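Vavcombe students to show bin-sorting robot at autumn open day

Press release – for immediate use
Vavcombe, September 15, 2018

Students on the evening robotics course at Vavcombe College will present their year project, a robot arm that picks mixed household items out of a metal bin, at the college's autumn open day. The project is called Sirko. Visitors will be able to watch it run in the ground floor workshop and talk to the people who wrote the software.

The course is open to anyone over 16 and is taught over 30 weeks. It has no entry exam. This year's group includes sixth formers, two bus mechanics, a retired maths teacher, a baker and several people who work in offices in the town. Most of them had never written a program before they enrolled.

Sirko began as a class exercise in the spring term. Students were asked to get the arm to pick up one object from a known spot and put it down again. By June the group wanted something harder, and the tutors agreed to let the whole class work on a single problem until the end of the course: a bin holding things of different shapes, in no set order, to be picked out one at a time.

"Picking up a wooden block from a mark on the table is a good first lesson, but you can finish it in an evening," said Halyna Kuzmenko, course tutor. "Once the block can be anywhere, and once it might be a scarf or a jar, the students have to think about how you decide where to put the fingers. They argued about it for weeks. I was pleased with that."

The class is split into teams. One looks after the gripper, one writes the code that chooses where to grasp, one plans the arm's movements and one keeps the records. Students change teams at half term so that everyone has done some of the mechanical work and some of the programming. The records team was not popular at the start. It is now the one people ask to join, as its members decide which objects go in the bin and in what order.

Objects for the bin are brought in from home or bought from charity shops. The rule is that nothing may be sharp, valuable or bigger than a shoebox. Soft toys were chosen early on. They change shape when squeezed and can be gripped in many places, and the first versions of the code did well with them. Thin and shiny things came later and have caused most of the trouble.

Each session follows a written plan. The bin is filled, the start position is logged, and the team then runs the arm until the bin is empty or until it has missed the same object 5 times. A miss is written down with a short note on what the gripper did. In the longest set of trials, held over a weekend, the class logged 72 attempts. 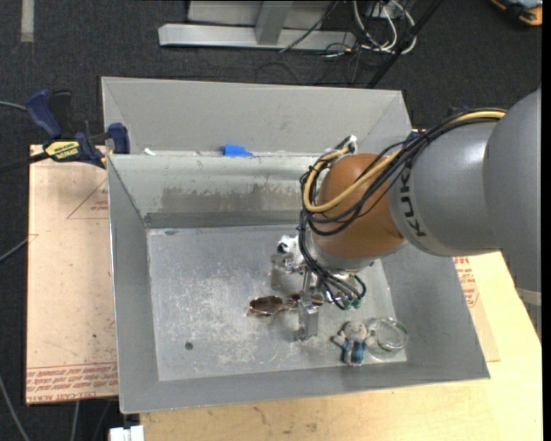 Glasses and sunglasses remain the hardest things on the list. The arms are thin, the lenses are smooth, and a grip that closes in the wrong place can push the pair along the floor of the bin. The grasp team has tried aiming for the bridge, for the hinge and for the edge of the lens. They have settled on the bridge for now, and the other two methods are kept in the code so that visitors can ask to see them compared.

Clear glass is another problem. The class will be showing its work on this at the open day, although the students say that it is unfinished and that the results vary from one evening to the next.

Savita Mathur joined the course after seeing a poster in the library and now leads the records team. "I came to learn a bit of programming for work," she said. "I did not expect to spend my Tuesdays writing down how a robot missed a toy. But you do start to see patterns. If the notes are good, the people writing the code can fix the right thing, and if the notes are poor they end up guessing."

The project has been supported by Plaline, a local engineering firm, which gave the class machine time for making gripper parts, and by Tredeck, which provided workshop benches. Staff from Plaline also gave two evening talks, one on guarding and safe working and one on how to read a technical drawing. Neither firm has any claim on the students' code, which will be passed on to next year's class together with the full set of notes.

All students complete a safety session before they are allowed near the arm. The arm is run at reduced speed during classes, and a second person stands at the stop button whenever it is moving. The same rules will apply at the open day, when visitors will watch from behind a marked line. Children are welcome and must be with an adult.

Demonstrations will start on the hour and last for 20 minutes, with time for questions afterwards. Visitors may bring a small object for the robot to try. Please check it against the class rules first – nothing sharp, nothing valuable, nothing larger than a shoebox – and be prepared for it to be dropped. Objects will be handed back at the end of the demonstration.

The students will also have a table in the main hall, with early gripper fingers that can be handled, printed pages from the trial log and a simple picking game that uses a pair of kitchen tongs and a cardboard box. The game was made by the gripper team as a way of explaining the problem to their families. Players wear one oven glove and have one eye covered, and must empty the box without tipping it over.

Places on the next course are now open. Classes are held on Tuesday evenings, with some optional weekend sessions in the spring and summer. A small number of reduced-fee places are kept for people who are out of work or on a low income. No equipment is needed. Those who do not own a laptop can borrow one during class.

"People ask if they need to be good at maths," said Kuzmenko. "It helps later on. In the first term it matters more that you turn up, and that you are willing to try the same thing again with one small change. We have room for beginners and we plan the classes with them in mind."

Next year's group will decide for itself whether to carry on with Sirko or begin something new. The present class has left a list of suggestions. These include sorting the objects into two boxes by type, emptying a deeper bin, and asking the arm to put everything back where it found it. The list also has a note asking that somebody please label the spare cables.

Entry to the open day is free and there is no need to book. The workshop has step-free access from the car park side. Tea and cakes will be sold in the main hall, with the cakes made by the baker in the class and the takings going towards new gripper parts.

Notes to editors

1. Vavcombe College offers day and evening courses for young people and adults in Vavcombe and the surrounding villages.

2. The evening robotics course is a part-time course for beginners. Students receive a college certificate on completing the project and a short written report. The reports are kept in the college library and can be read there on request.

3. Halyna Kuzmenko and Savita Mathur are available for interview before the open day. Requests should be made through the college press office, which can also arrange for reporters to visit during a Tuesday class. Visitors to the workshop need to wear flat, closed shoes and sign in at reception.

4. Filming is allowed at the open day demonstrations. Crews should let the press office know beforehand so that space can be kept behind the marked line. Lights on stands cannot be used inside the workshop, as changes in lighting affect the robot's cameras. Students who do not wish to be filmed will be wearing a yellow badge.

5. The trial log is available to teachers who would like to use it in their own lessons. It can be sent as a spreadsheet, with the students' names removed.

Ends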